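Automation at the Brirovia assembly workshop

The Brirovia assembly workshop is a small contract manufacturing shop that builds and repairs mounting hardware for pumps, fans and light conveyor equipment. It employs 54 people. The shop is known in its region for a gradual change to robot-assisted bench work, which began in one room and later spread to most of the small-parts department. The change affected job duties, shift patterns, training and pay grades, and it has been used as a case study in local vocational courses.

Background

Before automation, all small-parts work was done by hand at long benches. A bench worker took parts from a bin, checked them, set screws and seals, and passed the finished piece to packing. Orders were mostly short runs, often of 200 pieces or fewer, and the parts changed from week to week. Fixed machinery was considered too expensive for runs of this size, as each new part would have required its own feeder and its own fixture.

The workshop had used a single palletizing machine, the Dranik, in its packing area for several years. The Dranik stood behind a fence and did one job. Bench workers had little contact with it, and it had no effect on how the benches were run. Later accounts by employees often draw a line between this earlier machine and the arms that were put on the benches themselves.

Introduction of bench robots

The first bench robots were set up in February in a former storage room. The shop bought the arms secondhand and bought the control software, called Sisura, under a yearly license. The first trial covered 2 part types and ran alongside normal hand work, so that no order depended on it.

The trial was run by bench workers together with one technician from the maintenance department. Bench workers chose which tasks to try. They began with picking up a part, turning it and setting it down in a given position, which made up a large share of the working day and was the most common source of complaints about sore wrists. Fastening was left to people at this stage.

Gripping was the main technical problem. Hard metal jaws marked the plastic parts and had to be changed for each new shape. The shop replaced them with soft fingers printed in its own tool room. These bend around the edge of a part, and one pair can be used for a range of sizes.

Work at the bench

Much of the practice and setup work is done with printed plastic parts in place of finished goods. Such parts are cheap, can be reprinted overnight, and do no harm if dropped. They are given bright colors so that workers can find them easily among tools and stock.
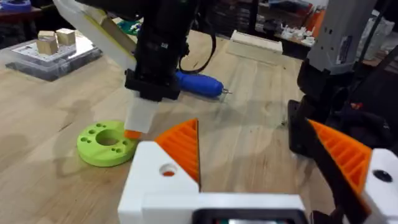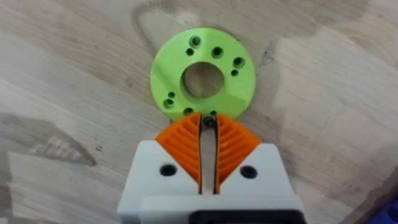
The green ring on the bench, with orange gripper fingers nearby.

Setup is the part of the job that changed most for bench workers. A person who once handled each piece now spends the first part of a shift deciding how the arms should approach it. Round parts are a common starting point in training, and the green ring brings up several of the usual questions. It lies flat on the wood, so the fingers have to come in low at the rim, and the large opening in the middle leaves a second place where a grip might be tried. The small holes in its face matter as well, because a ring that has been turned during handling will no longer line up with the part it is meant to be screwed to. Trainees are expected to work out the approach on the bench before any run is started.

Hand tools remain in use at the robot benches. Workers tighten fittings, clear jams and finish pieces that an arm has set down badly. The shop's rule is that the arms are stopped before anyone reaches into the work area, and each bench has a stop button on both long sides.

Effects on employees

No employee was laid off during the first stage of the change. The number of people assigned to pure handling work fell as workers left or moved to other departments, and their places were not filled. A new job grade, bench operator, was created between assembler and technician. It carries higher pay than the assembler grade and requires a written and a practical test.

Opinion among the staff was divided. Workers who moved to the new grade generally reported less strain on the hands and shoulders and more variety in the day. Some older assemblers objected that skill built up over many years, such as telling a bad casting by its feel, had no place in the new job description. After a series of shop meetings, inspection by hand was added to the operator's duties, and experienced assemblers were paid extra to teach it.

A second complaint concerned pace. In the early months the arms set the rhythm of the room, and workers who had been free to speed up or slow down during a shift found themselves waiting on a machine or hurrying to keep up with it. The shop answered by placing a buffer tray between each arm and the next person in line. The tray holds enough parts to let a worker step away for several minutes.

Noise and conversation also changed. The hand benches had been arranged face to face, and people talked while they worked. At the robot benches the operators stand farther apart. Several employees named this as the thing they liked least about the new layout, and a shared table was later put in at the end of the room for inspection work.

Training

New operators take a course of 371 hours, most of it spent at the bench. The course was written in the shop and is named Shakya, after the room where it is taught. It covers safe stopping, part placement, finger replacement, basic fault finding and record keeping. Programming in the usual sense takes up little of it, as most tasks are taught to the arms by demonstration and then adjusted.

Trainees keep a log of failed grips. The log records the part, how it was lying, and what was changed before the next attempt. Copies are kept at the benches and are consulted when a similar part comes in.

Limits

The bench robots are not used for rubber seals, thin wire or parts with an oily coating, all of which are still handled by people. Very short runs are also done by hand, because setup would take longer than the work. The shop estimates the break-even point separately for each order, and the decision is made by the operator on duty together with the planner.

Printed fingers wear at the tips and have to be replaced regularly. Worn fingers are a frequent cause of dropped parts, and checking them is the first item on the operator's start-of-shift list.

See also

Bench assembly
Collaborative robot
Job grading
Soft gripper
Vocational training

This page was last edited on 2020-07-22.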